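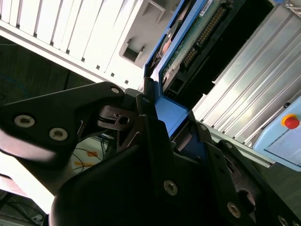
Blue drive caddy in the gripper, emergency stop off to the right.

So I've been putting numbers together for next year, and wow, the arm is the easy part! You get one quote and you argue about it. It's everything hanging off it that eats the money. My first spreadsheet for the drive-swapping cell had a single line that said "gripper, fixtures, misc" with 1000 dollars next to it. I laugh at that line now. The fixtures alone came to more than 1000 once Nokano quoted them (and that's before shipping from Letamberg).
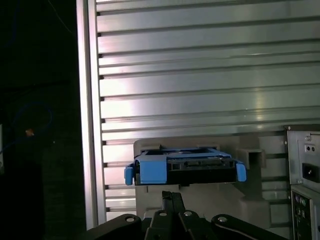 Bereket Tamiru wrote in after my last post to say I should budget for spare fingers before I budget for anything clever, and to order them with the gripper so they ride in the same box. Fair enough, I've added 3 sets.

The other thing I'd missed was holders. Every part you want to practice with needs a place to sit, and each change means another print and another afternoon of fiddling.

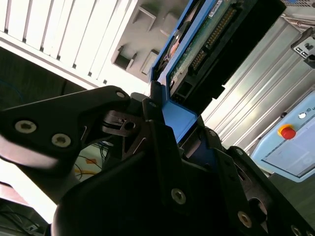

Same job, with the drive's green board facing out.

Lead times are my real worry. Woldegiorgis says 11 weeks for the controller, so if I want it running by January I have to sign pretty soon, and I'm still waiting on the Nukthorpe people about a used one.
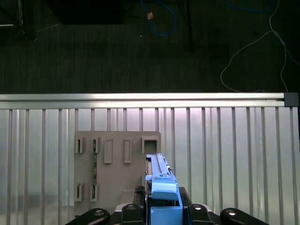

Last edited in October

Next up is the boring list: cables, mounts, a second e-stop. If you've bought any of that lately, send me what you paid!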